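# The Long Return of the Office Tea Break

On June 16, 2021, the offices of the Karcombe Building reopened to the people who worked there. The desks had been cleaned, the windows on the north side had been repaired, and a one-way route had been marked along the main corridor. The shared kitchen on each floor remained closed. Within a few weeks the building's management had received more letters about the kitchens than about any other matter, including rent.

Karcombe is a former rope works with 904 desks spread over its upper floors. Its tenants include an insurance office, two small publishers, a surveying practice and the regional branch of Carnard, a supplier of school furniture. They have little business in common. For many years the kitchens were the only rooms in which staff of different firms met as a matter of habit, and the closure showed how much of the building's daily life had depended on them.

The practice of stopping work for a hot drink and something sweet is older than the modern office. Mill owners in the district allowed a pause in the middle of the morning as early as the rope works itself, although it was often unpaid and sometimes withdrawn as a punishment. Wage books kept at the Bodgate Local History Library record deductions for hands who stayed too long at the urn. By the time clerks had replaced rope makers, the pause had become a settled right. A trolley came around twice a day, and its arrival was marked by a bell that still hangs beside the freight elevator.

The trolley service ended when vending machines were installed. Former employees interviewed for the library's oral history collection speak of this as a loss, and several date the decline of conversation between departments from that year. The machines were reliable and cheap to run, but they served one person at a time. Staff collected what they wanted and carried it back to their desks.

What followed was less formal. Firms began to place sweets and small packets on meeting tables and counters, paid for from petty cash or by whoever had most recently returned from vacation. No policy governed the arrangement, and it spread from one tenant to the next without anyone having proposed it. 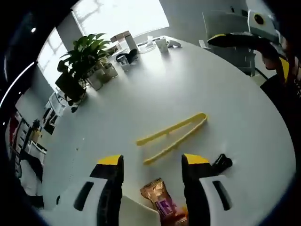

*A foil-wrapped snack on a white tabletop.*

Employers have differed in their view of such things. The survey conducted by Crabtree, a workplace consultancy with offices in Bodgate, gathered replies from 3,958 office employees across the region. Respondents were asked which features of the workplace they had missed while working from home. Informal talk with colleagues was named far more often than equipment, training or the building itself. A smaller group, made up largely of those with long commutes, reported that they had missed nothing at all.

The Crabtree report is careful about what may be drawn from these answers. People who are asked what they miss tend to name pleasant things, and a person who values conversation is not always a person who takes part in it. The report nevertheless recommends that employers treat the break as part of the working day and provide a place for it away from the desks – a recommendation that several of Karcombe's tenants had already put to the management in writing.
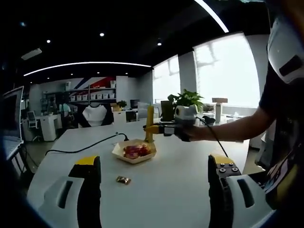
The management's reply, issued in August, proposed a single common room on the second floor to replace the separate kitchens. It would have seating at both ends, 2 sinks, a dishwasher and a long counter under the windows. Tenants would contribute according to the number of desks they held. The proposal was accepted by most firms and resisted by the surveyors, who pointed out that their staff were seldom in the building during the morning and would be paying for a room they did not use. A reduced rate was agreed after some correspondence.

There was also the question of supplies. The larger tenants preferred a contract with a catering firm, which would have brought fruit, coffee and baked goods each morning at a fixed price. The publishers objected on grounds of cost and asked that firms continue to bring what they wished. The second view prevailed, and a fund of more than $2,000 a year was set aside for coffee, tea and milk only.

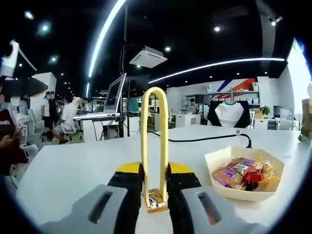

Food allergies were the one subject on which every tenant asked for written guidance. The old kitchens had relied on word of mouth, and an open plate of cookies gave a newcomer no means of knowing what was in them. The guidance now asks that shared food be left in its original packaging wherever possible. Individually wrapped snacks, set out in a shallow paper tray of the plain, cream-colored sort, meet the rule without difficulty, and a mixed pile in purple, pink and golden-yellow wrappers is easier to pass along a table than a cake that must be cut. Homemade food is still permitted, provided that a card listing the ingredients is placed beside it.

Not all of the old customs have returned. The insurance office has staggered its hours, and its staff no longer break together. Carnard now keeps half its desks for visiting employees, many of whom do not know the people seated next to them. The common room is busiest at eleven and nearly deserted by two, and the management has twice declined a request to use it for meetings in the afternoon.

The bell beside the freight elevator has been cleaned and rehung at its original height. Tenants were asked whether they wished it to be rung again in the mornings. Opinion was divided, and the matter has been held over until the lease renewals are complete.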